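Workshop notebook, finishing bench

Carrying on from the last entry on the waterborne topcoat. The two offcuts I left on the windowsill have both yellowed less than the oil one beside them, so I'm done arguing with myself and will stay with the Drunora satin for anything pale. Next question is how many coats, and whether the sealer underneath is worth the extra day.

Sealer is the Beltis, out of the tin that was opened in autumn. Strained it twice. There was skin on top and a bit of grit in the bottom third, so I stopped pouring before I got there. Whoever opens the next tin, please write the month on the lid.
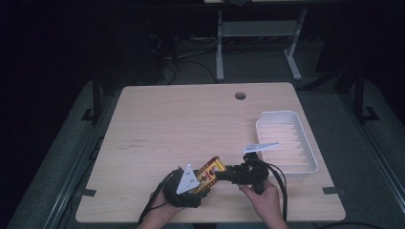
Vasiliauskas shed, June

Cold start. The shed thermometer read 15 by mid-morning, and I held off until then before opening anything. Under that the satin goes on like custard and keeps the brush marks.

Test boards are all veneered ply from the same sheet, sanded by hand with the grain. I don't want the orbital anywhere near veneer this thin after what happened to the cupboard door. Wiped down with a damp cloth, left until the colour evened out, then a light pass with worn paper to knock the fuzz off.

Board A: sealer, then satin. Sealer went on thin and grabbed fast at the ends. Satin levelled well over it. One run on the lower edge, my fault, brush was overloaded.

Board B: satin straight onto bare veneer. Raised the grain a lot more than I expected. Felt like a cat's tongue until I cut it back, and I went through to wood on one corner doing it.

Board C: satin thinned with water, 200 mL to the litre, then full strength. Close to Board A to the touch. Colour is a shade cooler, which might suit the pale stuff and might look grey under the fluoro tubes. Check it in daylight.

Ring test with a wet mug on all three once they've hardened. Leave the mugs for 2 hours, same as last time, otherwise the numbers in the old notebook are no use for comparison.

Also tried the 3000 grit pad from Rendora on a scrap to see if it would bring satin up to something glossier. It does, in patches. Fine for a small repair, wouldn't do a whole top with it. The pad clogs quickly and wants rinsing often. 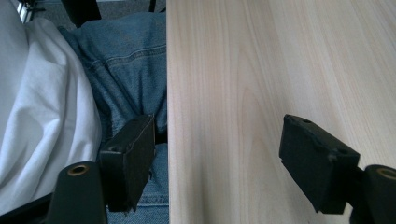
Still to do

Mug rings on A, B and C, then a fingernail test near the edges.

Recoat the corner on B and see if the patch shows. If it does, B is out.

Price the sealer in the bigger tin. Thinning the first coat is cheaper and saves washing a second brush, so the Beltis has to be clearly better to stay on the shelf.

Tack cloths are nearly finished. The last batch left a waxy film that the satin crawled away from, so get the other kind.

Brush is in water in the blue bucket, needs a proper wash before tomorrow.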